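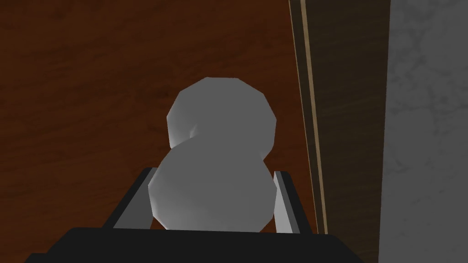
Hi Nabila,

September update on the grasp planning work, a little longer than last time because there's more to tell!

The big one first: the new planner is in and running every night in simulation. I finally ripped out the old pipeline (the one that fitted a single box around the whole object and then squeezed the middle of it) and replaced it with Jesamel, which samples grasps straight off the mesh and scores them by how well the two finger pads would line up with the surface. It's a much nicer piece of code to live with. The old one had so many special cases that I was scared to touch it on a Friday-afternoon kind of brain.

We ran 1,806 simulated grasps with it this month. Of those, 245 failed, and I went through the logs for all of them (yes, all of them, with a lot of coffee). Most came from lumpy shapes with a narrow waist, like our low-poly snowman. The planner loves that waist. It sees two nice opposing surfaces and scores it sky high, but the contact patch is tiny and the object pivots as soon as the wrist turns. I added a penalty for small contact patches, so now it prefers the fat lower ball, with a finger on each side. I still want to rerun the full set with the penalty on before I quote you a new failure count, so please don't put one in the board slides yet.

Perception is slower going. The pose estimator has trouble with plain grey objects that have no markings at all, and a near-round shape gives it very little to hold on to. It'll happily report a rotation that's way off and then be very confident about it. De Graaf sent over their depth refinement module and I've got it compiling against our stack, but it expects camera frames in a different convention and I lost 2 days to a flipped axis. Sigh. It's fixed, and there's a test for it now.

Tooling: the replay viewer works! You can scrub through any logged grasp from the wrist camera's point of view and see the planner's scores next to it. Gorska asked for access and I'd like to say yes if you're okay with that.

Spending is on plan. The only extra is 4 more months of the Wonness simulation license, which we'll need through the end of the rerun. I put the request in the usual folder, could you sign it when you get a minute?

Next up are the rerun, the pose confidence problem, and writing some proper docs for the viewer before I forget how it works.

Talk soon!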